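Marianna Nowicki has run the food pantry shelf at the Arngate library for seven years, and before that she worked the returns desk in the same building. She still keeps her old desk chair. When I met her at nine in the morning she was already on her second phone call, trying to find out why a delivery of canned beans had gone to Clasham.

"They have a Main Street and we have a Main Street," she said. "It happens about twice a year."

The shelf started as one cart near the front door. People could leave food or take food, and there was no form to fill out. It is still run that way, though it now takes up most of what used to be the periodicals room. Last November the library logged 1,144 items going out, the highest month so far. Nowicki writes the totals in a green ledger and copies them into the library's monthly report.

I asked what goes fastest. "Peanut butter. Then cereal, then anything a kid can make alone after school. Pasta sauce goes, but plain tomatoes sit. I used to think people just didn't like them. Then a woman told me she only had a microwave, and I started looking at the labels differently."

She now sorts by what it takes to cook something. Food that needs no heat goes at eye level, microwave food is next to it, and anything that needs a stove is lower down. Dry goods that come in large sacks get divided into smaller bags, which she does with Leopold Ruchti, a retired baker from Kivville who comes in for the early shift.
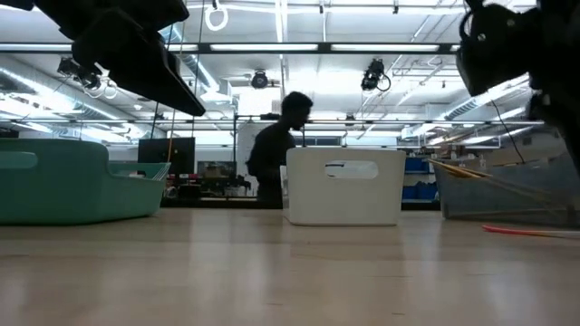 Ruchti was less interested in talking about the shelf than about flour. He thinks most people keep it too long and too warm. "Whole wheat goes off," he said. "You smell it. If it smells like crayons, throw it out." He bags in two-pound portions and writes the date on each one with a grease pencil. Marker rubs off, he told me, and labels cost money.

The shelf gets a small amount from the library budget, enough for bags and cleaning supplies. The rest is donated. A grocery in Strand sends dented cans, and a church there holds a drive each spring. Nowicki would like more cooking oil and fewer holiday leftovers. One January she was given 30 cans of cranberry sauce in a single morning, and it was June before the last one left.

There have been complaints. A few patrons wanted the magazines back, and one wrote to the town asking for a limit on how much a person could carry out. Nowicki was against it. "We tried a limit at the very beginning, for a month - two bags each," she said. "All it did was make me the person watching the door. I didn't like that job and I wasn't good at it."

She plans to stay through next summer. After that she wants to hand over the ledger, but has not settled on who will get it. In the meantime the beans were still in Clasham, and she had to call them back before lunch.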